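Tutside opens planning service for companies that want to buy two-armed kitchen robots

Simulated table work comes first, the purchase order comes later

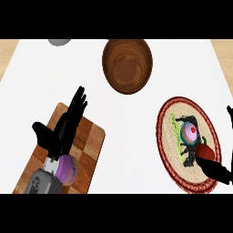

Ivan Kovalchuk asked the question that many buyers bring to the first meeting: why should a catering company pay for simulation hours before it owns a single robot? He said his own budget had one line for the machine and no line for anything before it, and that he would have signed in April if the supplier had not sent him back to write down his tasks.

Tutside, the equipment planning office in Barrios, today announces a service made for this moment of the purchase. The service is called Wekidex. It helps canteens, catering companies and food schools to decide which robot they need, how many they need, and what the full cost will be during the first years of use.

The work begins with a list of tasks from the customer. Typical tasks are moving a vegetable from a board to a bowl, clearing a placemat, or picking up a soft item without pressing it too much. Tutside builds these tasks on a rendered tabletop with two robot hands and runs them with different objects and different positions. The customer receives a written report with the results for each task and a list of the tasks that should stay with people for now.

The first version of the service includes 33 kitchen tasks. During the preparation of the launch, the team ran 3038 simulated trials and used them to set the standard form of the report. A customer can also ask for tasks that are not in the list — these are priced separately, after a short call.

The second part of the report is the budget. In the experience of Tutside, buyers look at the price of the arms and forget the hands, the spare fingers, the mounting, the floor space, the training of staff and the yearly service contract. Wekidex puts all of these in one table, with one column for buying and one column for leasing. The budget form has 184 lines, and most customers will fill in less than half of them. Empty lines remain in the document, so the finance department can see what was left out.

Tutside does not sell robots and does not take a commission from suppliers. Results from simulation do not replace a test on real equipment, and each report says this on its first page. For customers who want to continue, a test day with real hands can be booked at the workshop in Idar.

Wekidex is open for orders now. A standard report is ready in 20 working days after the task list is approved. Places for the test days in Idar are limited and are given in the order of booking.

Requests for the task list form and the price sheet can be sent to the Tutside office in Barrios, which answers the phone until four in the afternoon.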